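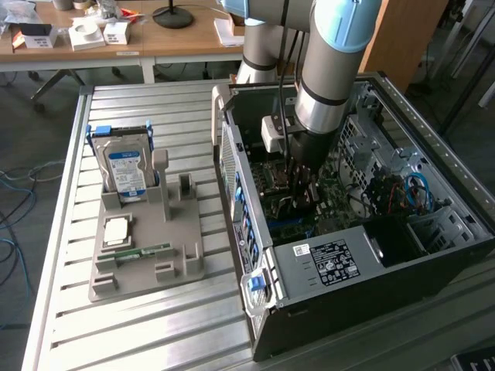

3.2 机箱定位与夹爪示教

本节适用于在 Clestent 共享工坊自行搭建的拆装台，控制软件为 Tipoki。开始前应已完成 3.1 节的底座紧固与回零。机箱侧放于铝型材台面，拆除侧板，开口朝上，主板完全露出；零件治具放在机箱旁的台面上，硬盘立于左上槽，CPU 置于方形凹槽，内存条横放在其下方的槽内。夹爪须能从上方垂直伸入机箱，到达处理器插座附近。

操作步骤

1. 按下急停，确认各关节已抱闸。
2. 将机箱推靠台面定位块，拧紧压板。机箱右缘允许伸出台面，电源一侧必须完全落在型材上。
3. 整理机箱内的 SATA 线束，使其避开夹爪下降路径，用扎带固定在硬盘架一侧。
4. 松开急停，在 Tipoki 中载入 Drumen 夹爪参数，速度上限设为 2%。
5. 手动引导末端至插座上方 100 mm 处，保存为“接近点”。
6. 将腕部绕竖直轴旋转 90 度，检查夹爪线缆有无拉紧，再转回原位。
7. 以点动方式下降至夹持高度，保存为“抓取点”。
8. 对治具上的 CPU 凹槽和内存槽分别重复第 5 步和第 7 步。
9. 空载运行 3 遍，各点无偏移后保存程序。

注意：夹爪线缆沿手臂下行，外侧应留出余量。线缆在第 6 步中绷紧时，先退回接近点，重新布线后再试。

注意：更换机箱型号后，原有示教点一律作废。

警告：机箱电源线必须拔除。示教期间手不得伸入机箱，需要调整线束时先按急停。

警告：夹持 CPU 时只接触边缘，夹持力从最低档开始逐级增加。

治具图纸由 Jyoti Sengar 绘制，夹爪参数由 Maëlys Leclerc 整理，两者均存放于工坊共享目录 Tutcombe。三月之前打印的治具，内存槽偏窄，需锉修后使用。

下一节：3.3 力矩阈值设置

搜索本手册 请输入关键词 搜索

联系我们 | © Clestent 共享工坊 保留所有权利 | 返回顶部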